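Mar 28, 2020

Finally did the hall closet! I've been promising myself since before Christmas, and with the whole weekend at home there was no excuse left. Everything came out onto the floor – boots, umbrellas, the bag of bags, a Brukosholm tote I have no memory of buying – and for an hour it looked much worse than when I started.

Shoes took the longest. I had it in my head that I'd keep 10 pairs and then I kept sitting down and trying things on (the green heels still pinch, so they're in the donation box, and I only took them back out once). Found a receipt from 2000 in a sandal box. Why do I keep these things?

The black knit sneakers with the white stitching stay, no question. I walked all over Dikelgate in them last May and my feet never complained. They need a good brush along the sole, all those little bumps hold on to dirt, and I want to try cold water and dish soap on the knit. Not the washing machine, I ruined a pair that way.

Bottom shelf is for everyday shoes now, boots on the left. Still have to find somewhere for the umbrellas. I asked Wiesława about the soap.
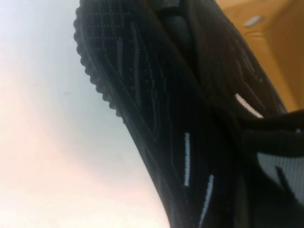 Wiesława wrote back that dish soap is fine as long as I go easy on it, and to stuff them with paper towels and keep them well away from the radiator while they dry.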